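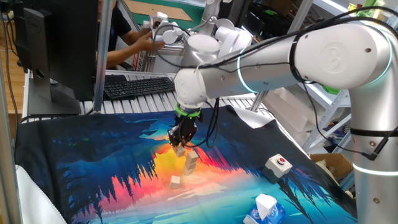 Sunset cloth on the long table, with the wooden blocks and the tissue box.

Drostside Shared Workroom
Minutes of the June meeting of table users

Chair: Deividas Uibo
Present: users from the Tillow group, users from the Korkia group, two persons from the front office
Start: 4:15 p.m.

1. Minutes of the last meeting
The minutes were accepted with one correction. The cloth was ordered from Bermúdez, not from Korkia as it was written. The Korkia group asked that this is noted clearly, because they received the invoice by mistake.

2. Cloth on the long table
The chair reported that most users are satisfied with the printed cloth. The picture of the sunset and the pine trees is liked by the Tillow group. One user from Korkia finds it too strong for the eyes after a full afternoon and would prefer one plain color. It was answered that small pale things are easy to find on the orange and yellow part, but this user was not convinced.

There was a longer discussion about the position of the cloth. It should be laid flat to all four corners before work is started, and it should not be pulled when something is standing on it. The proposal to fix it with tape was rejected — the tape leaves glue on metal. 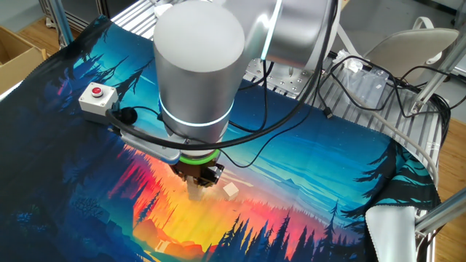 One small cube on the sunset part of the cloth, cables lying across the upper side.

3. Wooden blocks
The front office keeps one box of 200 blocks. The groups take what they need in the morning and bring it back in the same day. It was asked if each group can have its own box. Decision: yes, the second box of 200 is opened and goes to Korkia.

Blocks must not be marked with pen. For tests with color, please use a paper sticker and remove it afterwards.

4. Order on the table
Cables should be brought to one side of the table where this is possible. The button box with the red button stays within reach of the person who works, and nothing is put on top of it. Tissues may stay on the table, drinks may not. A user asked if this includes a closed bottle. It does.

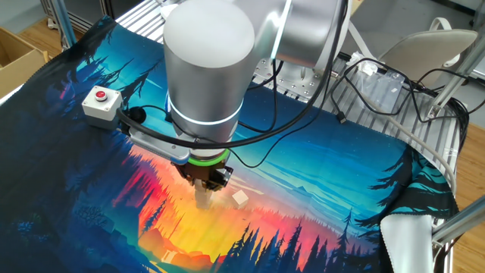
Lower right corner of the cloth turned up, stitched edge and rollers visible.

5. Edges and surface under the cloth
The zigzag stitching on the edge was looked at in the meeting, and no one wanted to change it. The front office can ask Bermúdez for a thicker cloth of the same size. The Tillow group would like also to have a board between the cloth and the rollers. The offer received for a cut board with delivery is 1,149 and this was considered too high. Deividas Uibo will ask for a second offer without delivery, as Tillow has a van.

6. Tidying time
The last 15 minutes of each booking are for tidying. This time belongs to the booking and cannot be added after it. The Korkia group voted against, all others in favor.

7. Other matters
The key for the tall cupboard is again missing — please look in your coat pockets. The label on the shelf with the spare cloths will be printed larger.

End: 5:20 p.m.

Drostside Shared Workroom | Contact the front office | Back to top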